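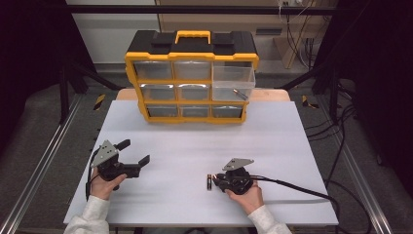 Figure 2. Small-parts organiser with nine clear drawers, top right drawer partly open.

3.2 Storage habits in home workshops

Kiiskinen and Štěpánek asked 300 households in Farthorpe how they kept screws, fuses and other small parts. Mixed tins and jars were the most common answer. Households with drawer units bought fewer duplicates over the 6 months of the survey, but only 30 had labelled the drawers. Age of the householder made little difference.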